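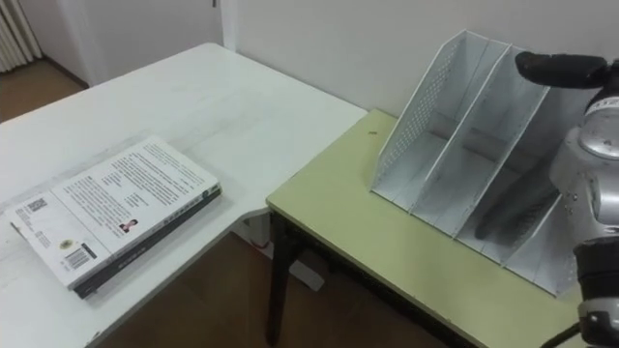
Closed paperback on a white table, back cover up

Collton Extended Stay Program
Offered by Sarport Hotels

The Collton Extended Stay Program is available to companies, agencies, and schools that place guests at a Sarport property for 5 nights or more. One agreement covers all 146 participating hotels. Rates are fixed for the term of the agreement and include wireless internet, weekly housekeeping, and use of the guest laundry. 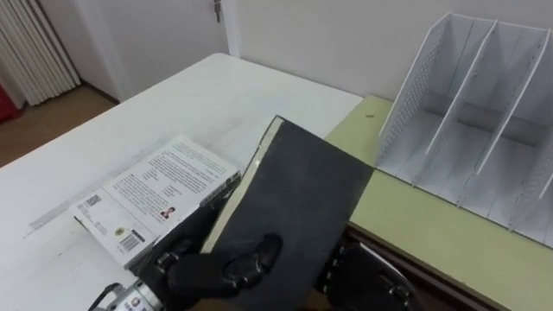 Back cover with printed text, a small portrait photo, and a barcode

Room Types
Emora Studio: one queen bed, kitchenette, work desk.
Emora Suite: separate bedroom, full kitchen, sofa bed. Sleeps up to four.
Accessible versions of both room types may be reserved at the same rate.

Reservations and Billing
Account holders receive a single monthly statement listing each stay by guest name and property. Changes made at least 2 days before arrival carry no charge. Later changes are billed at one night's rate,

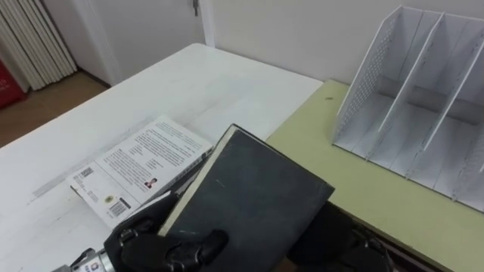

except where the guest is moved to another participating hotel for the same dates. Almost 700 organizations currently hold accounts. Parking fees, where they apply, are set by each property and are shown on the booking confirmation.
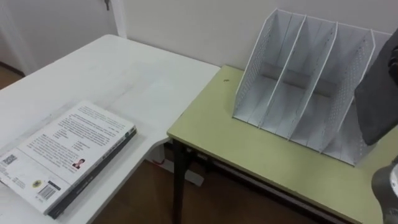
Can unused nights be carried into the next term?
Unused nights expire at the end of the term unless the agreement is renewed before October 1.

Rates and terms current as of January 23, 2020.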